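작업 노트 / 2층 탕비실 조리대 정리
2022-06-27, 월요일, 오후 내내

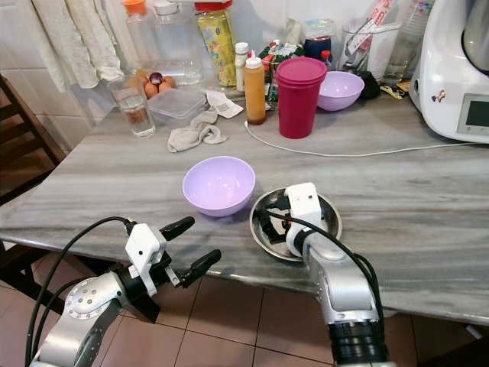
Trinidad Pangilinan은 조리대를 치우는 데 왜 노트까지 쓰느냐고 물었다. 지난 1월에도 똑같은 정리를 했는데 그때는 아무도 기록을 안 했고, 그래서 다들 처음 하는 일인 줄 안다는 것이다. 그 말이 맞다. 그래서 쓴다. 다음에 이 일을 할 사람은 최소한 두 번째라는 사실은 알고 시작하게 된다.

출발점은 간단했다. 대리석 상판의 앞쪽은 비어 있어야 한다. 작년에 그렇게 정했고 벽에 종이도 붙였다. 종이는 습기에 떨어졌고, 그 뒤로 규칙도 같이 떨어졌다. 이번에 다시 정한 것: 앞쪽은 작업하는 자리, 벽 쪽은 보관하는 자리. 보관하는 자리라고 썼지만 실제로는 유배지에 가깝다. 뭐든 주인이 안 나타나면 벽 쪽으로 밀린다. 한 번 밀린 물건이 스스로 돌아온 적은 없다.

앞쪽에 남긴 건 둥근 스테인리스 접시 하나와 연보라색 플라스틱 볼 하나. 접시는 건지고 덜어 놓는 용도, 볼은 섞는 용도다. 반대로 쓰는 사람이 꼭 있다. 접시에 간장을 붓고 젓다가 상판에 흘린다. 대리석이 회색 무늬라서 얼룩이 티가 안 난다고들 하는데, 티가 안 나는 것과 얼룩이 없는 것은 다른 문제다. 지난번에 무늬인 줄 알고 한참 놔둔 자국을 손톱으로 긁어 보니 그대로 떨어져 나왔다. 그게 뭐였는지는 안 적겠다.

같은 색 볼이 하나 더 있다. 벽 쪽, 자주색 컵 뒤. 두 개를 포개 두자는 의견과 따로 두자는 의견이 갈려서 점심시간을 다 썼다. 포개면 자리가 줄어드는 대신 빠지지 않는다. 겨울에 두 개가 꽉 물려서 뜨거운 물에 담그고 비틀고 했던 기억이 있는 사람은 전부 따로 두자는 쪽이었다. 기억이 없는 사람은 전부 포개자는 쪽. 경험의 차이라고 해 두자. 결론은 따로.

컵은 키 큰 자주색 플라스틱 컵. 소스병 오른쪽에 세워 둔다. 컵 쌓는 건 아무도 반대하지 않았다. 볼은 안 되고 컵은 되는 이유를 신입이 물어봤는데 답이 궁했다. 컵은 원래 그런 거라고 했다. 납득한 얼굴은 아니었다.

달걀. 세 개. 갈색. 맨몸으로 뒤쪽에 모여 있다. 받침이 필요하다는 얘기는 누구나 하는데 받침을 사 온 사람은 없다. 지금 방식은 서로 기대 놓고 벽을 믿는 것이다. 달걀 사이에 작은 짙은 보라색 물건이 하나 끼어 있다. 달걀이 안 구르게 괴어 둔 거라는 설과 그냥 누가 놓고 간 거라는 설이 있다. 일단 빼지 않기로 했다. 뺐다가 세 개가 한꺼번에 움직이면 내 책임이 되기 때문이다.

달걀 앞의 반투명 플라스틱 용기는 뚜껑을 닫아 둔다. 뚜껑이 투명하니까 열어 보지 말고 눈으로 보시라. 열어 본 사람이 뚜껑을 어디 두는지 이 방에 일한 사람은 다 안다. 모르는 곳에 둔다.

유리컵 얘기를 안 할 수가 없다. 왼쪽 뒤에 물이 어느 정도 든 투명한 유리컵이 있고, 바닥에 갈색 찌꺼기가 있다. 이름표 없음. 커피라는 사람, 차라는 사람, 간장 묻은 숟가락을 헹군 거라는 사람이 각각 나왔는데 자기 것이라는 사람은 안 나왔다. 과학하는 사람들이라 가설은 넘치고 설거지는 모자란다. 오늘 퇴근 전까지 안 가져가면 내가 씻는다고 단체방에 올렸다. 읽은 사람은 여럿, 답은 엄지손가락 두 개. 엄지손가락은 소유권 주장으로 보지 않는다.

큰 투명 플라스틱 통(주황색 뚜껑)은 벽에 기대 둔다. 똑바로 세우자는 말도 있었지만 벽에 기대면 앞으로 깊이가 조금 남는다. 그 옆이 노란 무늬 라벨에 빨간 뚜껑 달린 길쭉한 병. 라벨이 앞으로 오게 돌려놓을 것. 돌려놓을 것이라고 1월에도 말로 했다.

병뚜껑 색으로 찾는 방식을 이번에 시험해 봤다. 이름표보다 빠를 거라는 생각이었다. 현황:
주황색 뚜껑: 큰 통
빨간 뚜껑: 길쭉한 병
빨간 뚜껑: 작은 병
남색 뚜껑: 볼 뒤의 병
흰색 노즐 뚜껑: 주황빛 갈색 소스
빨간 뚜껑 항목에서 이미 체계가 무너진다. "빨간 거 줘" 했더니 길쭉한 게 왔고, 필요한 건 작은 거였다. 크기를 붙여서 부르기로 수정. 큰 빨강, 작은 빨강. 여기서 하나라도 더 늘면 포기하고 이름표를 붙인다.

남색은 검정으로 부르는 사람이 있다. 조명 탓이라고 했다. 우리는 같은 조명 아래 있다.

소스병은 노즐 끝을 매번 닦아야 한다. 안 닦으면 굳고, 굳으면 세게 짜고, 세게 짜면 셔츠를 버린다. 지난달 피해 두 건. 둘 다 흰 셔츠였고 둘 다 같은 사람이었다. 누군지 적지 않는다. 본인이 이 노트를 읽는다.

그 뒤의 작은 흰 플라스틱 병은 뭔지 확인 못 했다. 흔들어 보면 알 것 같은데 흔들다가 새는 쪽도 생각해야 해서 내일로 미뤘다. 더 뒤에는 초록색 인쇄 포장이 병 사이에 끼어 있다. 이것도 보류. 보류 목록이 길어지면 정리가 아니라 전시가 된다는 걸 알고는 있다.

행주. 베이지색 천이 용기 앞에 구겨진 채로 있다. 접어 두자고 합의했고, 합의 내용은 오늘 안에 깨졌다. 내가 접었고, 돌아서서 손을 씻고 왔더니 다시 구겨져 있었다. 구겨진 상태가 이 천의 기본값이라고 보고, 앞으로는 접기 대신 위치만 지키는 걸로 목표를 낮췄다. 달성 가능한 목표가 좋은 목표라고 평가 교육에서 배웠다.

행주 바로 뒤의 접힌 흰 종이. 글씨가 희미해서 안 보인다. 영수증 아니냐는 말이 나오자마자 총무 쪽에서 연락이 왔다. Vidham에서 2245라고 찍힌 영수증을 한 장 찾고 있다고. 이 종이가 그 종이일 확률은 낮다고 보지만, 버렸다가 맞으면 곤란하니까 안 버린다. 펴 보면 되지 않느냐고 하실 텐데, 펴 보려면 손이 말라 있어야 하고 오늘은 종일 젖은 손이었다. 내일 오전에 펴 볼 것. 담당: 나.

주문할 것.
달걀 받침. Premach 카탈로그에 여섯 구짜리가 있는데 우리는 늘 세 개쯤 남는다. 세 구짜리는 Soylu 쪽에 있다고 한다. 여섯 구를 사면 빈자리 세 개에 또 뭐가 들어갈지 뻔하다. 그 보라색 물건부터 들어간다.
행주 여분. 한 장으로 버티는 건 기개로 볼 수도 있지만 냄새로도 볼 수 있다.
선반. 벽에 다는 얕은 것. 이건 Trutimico에 견적을 넣었고 폭 400밀리짜리를 권한다는 답을 받았다. 벽 쪽 물건 전체가 올라가지는 않는다. 작은 병들만 올려도 앞줄이 생긴다. 앞줄이 생기면 그 앞에 또 뭘 놓겠지만 그건 선반을 단 다음에 걱정한다.

선반 높이로 또 한참 얘기했다. 키 큰 사람은 높게, 작은 사람은 낮게. 여기까지는 예상했는데, 가운데쯤 되는 사람들이 제일 강경했다. 높이는 큰 통이 그 밑에 들어가는 데까지만 내리는 걸로 하고 실측은 다음에. 줄자를 못 찾았다. 줄자를 찾는 것도 할 일에 넣는다.

방법 메모. 물건을 전부 내려놓고 닦은 다음 다시 올리는 방식은 하지 말 것. 1월에 그렇게 했고, 내려놓은 바닥에서 이틀을 살았다고 들었다. 이번에는 반씩 했다. 왼쪽을 오른쪽으로 몰고, 닦고, 되돌리고, 오른쪽을 왼쪽으로. 중간에 전화가 와도 조리대가 반은 살아 있다. 상판 닦을 때 식초는 금지. 대리석에 식초는 자국이 남는다. 중성세제 조금, 젖은 천, 마른 천 순서. 마른 천이 없어서 오늘은 종이타월을 썼다. 위의 행주 여분 항목 참조.

Trinidad가 초안을 읽고 유리컵 단락이 제일 길다고 했다. 세어 보지는 않았다. 컵이 짧아지면 단락도 짧게 고치겠다고 했더니 컵이 어떻게 짧아지냐고 한다. 의견은 반영하지 않음.

남은 일
흰 종이 펴 보기 (나, 내일 오전)
작은 흰 병 내용물 확인
초록 포장 주인 찾기, 없으면 보류 연장
줄자
선반 실측 후 Trutimico에 회신
유리컵: 퇴근 전 확인

저녁에 추가. 유리컵은 내가 씻었다. 씻고 나니 자기 컵이라는 사람이 둘 나왔다. 먼저 온 사람에게 줬고, 늦게 온 사람에게는 자주색 컵을 안내했다.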